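Cottage listing says "dog-friendly." How friendly is friendly?

Posted by tirkley_bound

We have 30 days until a week at a cottage near Tirkley with two elderly beagles. The listing says "dogs welcome" and the rules say no dogs upstairs, on furniture, or left alone. So, welcome to stand in the kitchen? Has anyone argued this with an owner and kept the deposit?
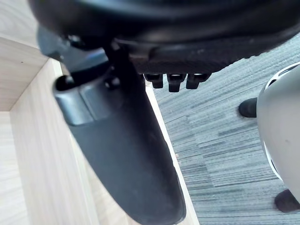
Black housing, three short prongs

Jaruwan Inthanon

Ask before you pay the balance. We stayed at Nimell last March and the owner let ours sleep on the landing once I offered to bring our own blankets. Get it in an email. Phone promises have a way of going for a walk on the fells.

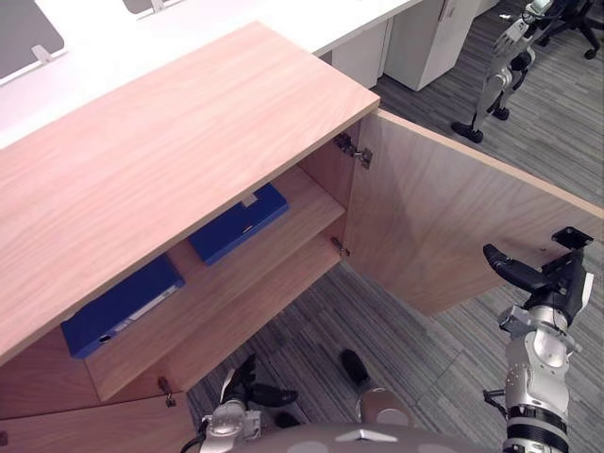

Feeding is the other thing to sort out early. Most owners want bowls on a hard floor and kibble shut away, and beagles can open anything. A cupboard with a hinged wooden door and a shelf inside is fine until they learn to hook a paw around the edge, so take a tub with a locking lid.

Saulius Grigaitė

Just go to Gostar instead. Better pub.

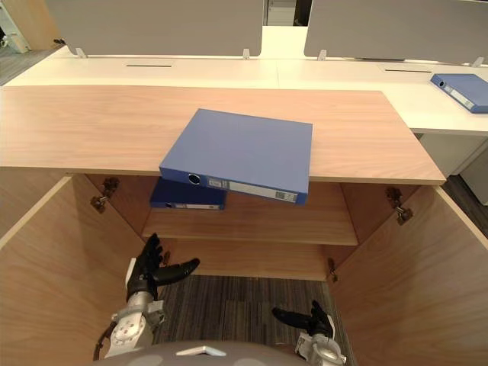 OK, fuller answer. Read the house folder the minute you arrive, as the real rules live there. Ours at Moroz was a blue ring binder with a white label on the spine, same as the one on top of that cabinet, and it allowed dogs on the sofa if you used the throw. The listing had said no sofa, ever.
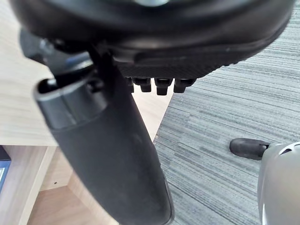

The throw was also where the owner's own dog slept, and he came with the cottage. Ours never forgave us.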